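Tracing Component Origin from Debris Markings
Project report, Harries course group, Thu 2 November

3. Method

The project examined how investigators link weapon fragments to a manufacturer when only part of a serial plate survives. Source material was the Grelloton archive of published debris photographs, which holds 407 records. Of these, 310 showed at least one legible character and were kept. Records added after May were left out.

Each marking was transcribed twice and compared with the open supplier code list kept at Dundovley. A match required the full five-character supplier code – partial codes were logged separately.

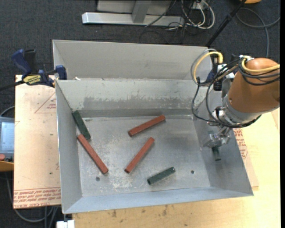 Figure 2. Red and green blocks in a sheet-metal bin.

4. Results

A full match was obtained for 131 records. Most of the remainder failed on the last two characters, where plates tend to tear at the rivet line. Guidance fins gave better results than casings. The Drostness subset performed worst; its photographs were scanned from newsprint.

5. Limits

A supplier code identifies who made a part. It does not establish who sold the finished weapon, or when. Export records would be needed for that, and the group had no access to them.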